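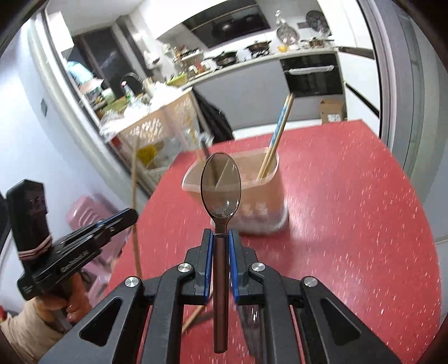 Why can't a robot just squeeze really hard, asked one young reader from Nirnthorpe, and then it would never drop anything? It's a very good question, and one we had to think about a lot while building our own grippers at home.

Squeezing hard does stop things from slipping, but a thin plastic handle might bend or snap. Your own fingers are clever about this. They are soft, so they squash a little around whatever you pick up, and they feel it when something starts to slide. Metal and hard plastic can't do that, so builders often put something softer on the part that touches — a bit like the rubber soles on your sneakers.

A grip with soft pads can hold on without pushing so hard, and that's kinder to spoons.
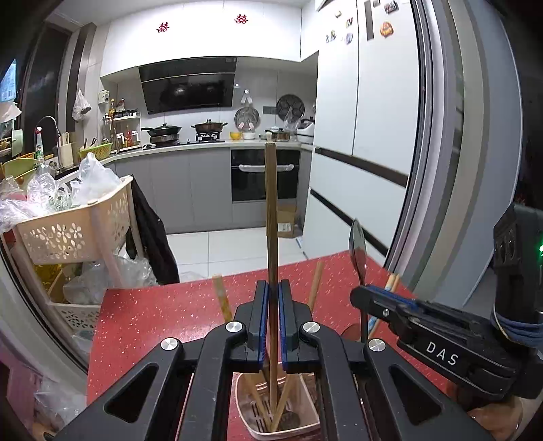
Posted by the Trevavum Home Builders' Page
2022-08-31

Long, thin things are trickier than they look. Pinch a chopstick near one end and the other end wants to swing around, because it's a long way from your fingers. Pinch it closer to the middle and it settles down nicely.

You can try this at the kitchen table with a grown-up nearby. Take 2 clothespins, one plain and one with a rubber band wound around each tip, and use them to lift a chopstick out of a cup. Try high up, then low down, and see which clothespin lets it wobble more. We'd love to hear how it went!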